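Ticket 236 – Emissions dashboard showing wrong totals for Vurum site
Status: Open, waiting on vendor
Opened: 2023-02-21
Assigned: Celeste Cabral
Priority: high (annual disclosure goes out on these numbers)

Problem
Tolora carbon dashboard has Vurum plant at nearly 700 tonnes CO2e for July. Meter export says nowhere close. Other sites look ok. Policy team spotted it while drafting the climate target update and wants it fixed before anyone quotes it.

Log

Checked the obvious first. Date range fine, site filter fine. Cleared cache, no change. Same number in the PDF report and on screen so it's not a display thing.

Pulled raw rows from the Siltine feed. Gas and electric both there. Diesel for the backup generators there too, but showing up twice – once as liters, once as gallons treated as liters. That's some of it, not all.

Removed the duplicate diesel rows in the test copy and reran. Total dropped but still too high by 44 tonnes.

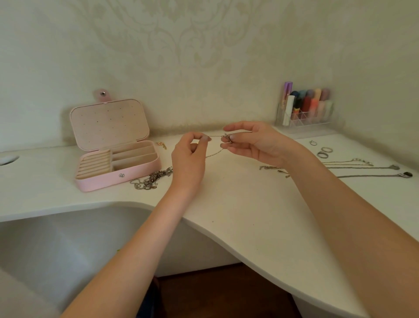
Next guess was the grid factor. Someone switched the Vurum site to the old regional factor when the account got moved over. Put it back to the current one in test. Gap is down to 7 tonnes. Better. Not good enough to sign off.

Asked Kauppinen (they do our outside verification) which factor set they used for the last target review. They want location based for the headline number and market based in the appendix. Dashboard was mixing the two in the same column. No idea how long, need to check the other sites after all.

Split the columns. Reran. Vurum matches the meter export now, both methods. Test copy only, do NOT copy these figures into the draft yet.

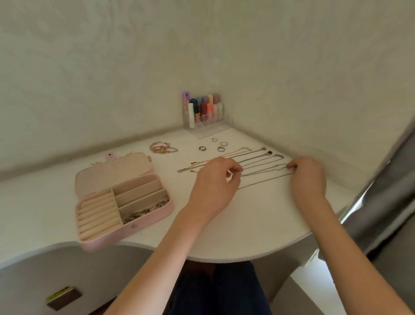
Silver and gold-toned chains laid out across the desk, pink box on the left

Tried pushing the fix to live. Failed, error says "factor set locked by reporting period". Period was closed by Tolora support, we can't reopen from our side. Sent them a request with the before and after exports.

Reply from Tolora: they can reopen but it wipes the sign-offs for every site in the period. Asked for just the one site. Waiting.

Workaround for now – policy team to use the test export, marked as provisional on each page. Also take the chart out of the briefing, it pulls from live and will show teh wrong bar no matter what you paste under it.
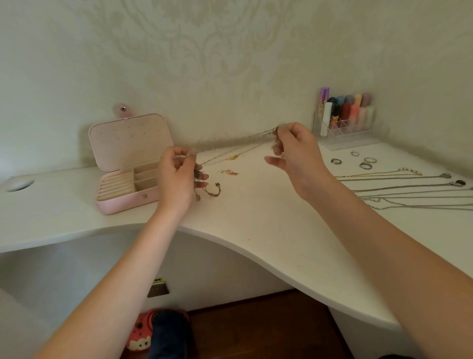
Pulling apart the tangled chains

Still to do
Reopen Vurum period (Tolora)
Push diesel fix and factor fix to live, in that order
Compare location and market columns on all other sites
Tell Siltine to stop sending the gallons field, we never asked for it
Get Kauppinen to confirm the corrected figure in writting

Note to whoever picks this up if I'm out: don't rerun the import on live before the period is reopened. It half works and leaves you with blank rows. Test copy login is in the shared notes.

– Celeste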